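Open day at Mustside, September 30, 2018

I'd had the Zurkex open day in my diary since January, and it was worth the bus fare! They have a big shed on the Mustside estate, and once you've signed in you can wander where you like. I went straight for the Clavach stand, where an arm was being put through its paces on kitchen jobs - a dish rack, a red tray, a clear plastic box with a little red packet in the bottom. Oddly gripping, and I stayed far longer than I meant to.
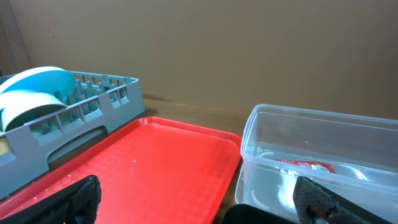

The tea was 69p a cup, by the way, and the queue for it was dreadful. I missed most of the Masanja talk as a result, but I did pick up their leaflet and I'll read it on the bus next time - there's another open day planned, and I've already put my name down.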